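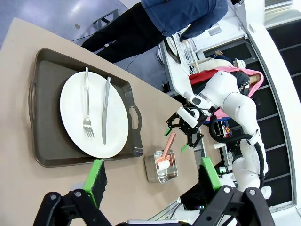

Search this project
Enter keywords... Go

Lollura Table Tasks -- README

Print this page | E-mail this page

Hello and welcome! Lollura is the student robotics club's household chores project, and this folder holds the recordings we've made so far, along with the notes you'll need if you want to train something on them (or just have a look through, which is a perfectly good way to spend an evening). We started in August with a borrowed whiteboard and far too many ideas, and whittled them down to small jobs done at a table: laying cutlery, moving trays and plates, and rolling a tabletop with a lint roller.

What's in the folder

The release has 80 episodes over 4 tasks. Each episode sits in its own directory with the wrist video, the fixed camera video, the joint and gripper log, and a short text file called notes.txt. Please do read the notes! Whoever was driving wrote them straight afterwards, and they're often more use than the success flag, which is only ever yes or no and doesn't tell you that a fork went down crooked. 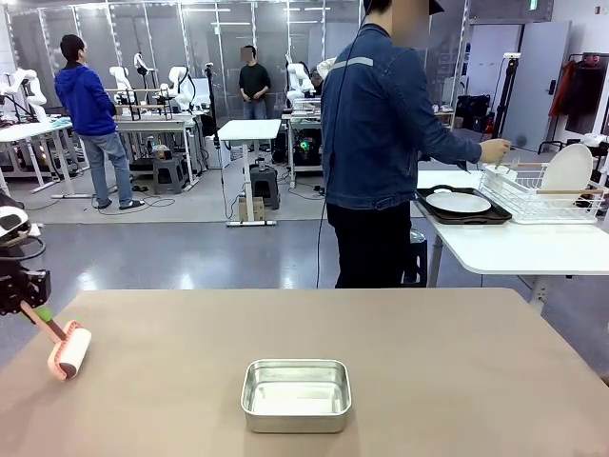

Photo: Lollura project, fixed camera view. Lint roller task.

The roller task is the one we get the most e-mail about. A run counts as complete when the head has travelled the marked stretch of table and the arm is back at its start pose. We don't score how clean the table is -- we tried, and couldn't agree on a fair way to judge it. Trays and other dishes may be left within reach during a run, and if the arm bumps one the episode stays in, with the flag set to no.

Tools and formats

Logs are plain CSV. The viewer is a little program of ours called Clilteck, which lines up both videos against the gripper log and lets you step through them together. It's slow to open the first time, so put the kettle on. The older converter, Fahmy, still works but drops the notes file, and we'd rather you didn't use it for anything new.

Known problems

In 6 episodes the two videos drift out of sync near the end. They're listed in drift.txt. People walk and work in the background of some recordings; faces are blurred in the fixed camera view, and we ask that you leave them that way. Colour balance isn't matched between cameras either.

Using it

Coursework, club projects and tinkering are all fine. If you publish, cite it as the Lollura Table Tasks set, version 2, and send us a copy, as we love seeing what comes of it. The Hastis branch has unfinished work on folding cloths and isn't ready for visitors yet.

Print this page | E-mail this page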